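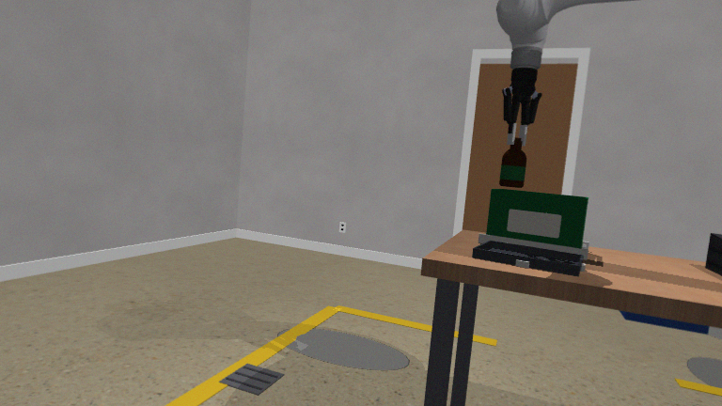

Gratgate Bottle Returns: data card

4 min read

Summary

Gratgate Bottle Returns is a table of deposit bottles handed back at shop counters in the Zaten district. It has 1784 rows, one per return slip. The slips were typed up by Bheki Potgieter and checked against the shop day books by Venkatesh Mathew. The table is meant for work on reuse rates, deposit pricing and crate stock. It holds no customer names.

Files

returns.csv holds the slips. shops.csv holds one row for each of the 15 shops. notes.txt lists spelling changes made to shop names. All files are UTF-8 with comma separators and a header row.

Fields in returns.csv

slip_id: text, unique. Leading zeros are kept, so do not read this column as a number.
shop_id: text, joins to shops.csv.
month: month of the return, written in full (March, not 03).
bottle_type: small_brown, large_brown, clear or other.
bottles_in: whole number, bottles accepted.
bottles_refused: whole number, bottles turned away at the counter. Blank means not recorded; zero means none were refused.
crate: yes, no or blank.
deposit_paid: amount in cents, as written on the slip.

How crates are recorded

A slip has crate = yes when bottles came back in a divided crate and the crate deposit was paid as well. Part-filled crates count as yes. The number of empty compartments was never written down and cannot be worked out from the other fields. Loose bottles in bags or boxes are crate = no. 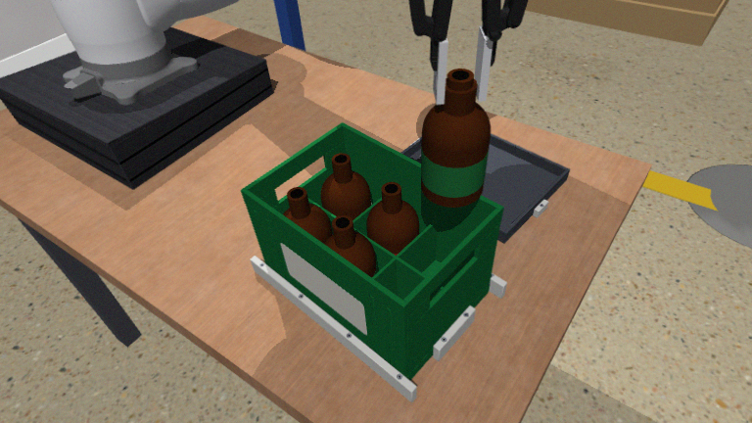 Brown bottles in a green divided crate.

Of all the slips, 1107 have crate = yes. The Van Wyk shop used its own pads with no crate box, so its rows are always blank in this column. Leave that shop out of any crate rate.

Checks

Each slip was typed once. Venkatesh compared the monthly totals per shop with the day books and went back to the paper where they differed. Where the paper and the day book still disagreed, the paper figure was kept. Deposit amounts were not corrected, even where they do not match the bottle count multiplied by the rate.

Known problems

Slips from the Zinik counter for March have water damage. Figures that could not be read were left blank.
Bottle type was chosen by counter staff, and "other" is used far more freely in some shops than in others.
The largest deposit_paid value is 2000. It was checked on paper and is right.
Two shops changed their opening hours part way through, which affects month-to-month comparison. See the hours_note column in shops.csv.

Use

Free to use and share with credit to the Gratgate project. Please do not publish figures for single shops without shop_id being replaced. Corrections should quote the slip_id and the column name.

Contact the maintainers | © Gratgate project | Back to top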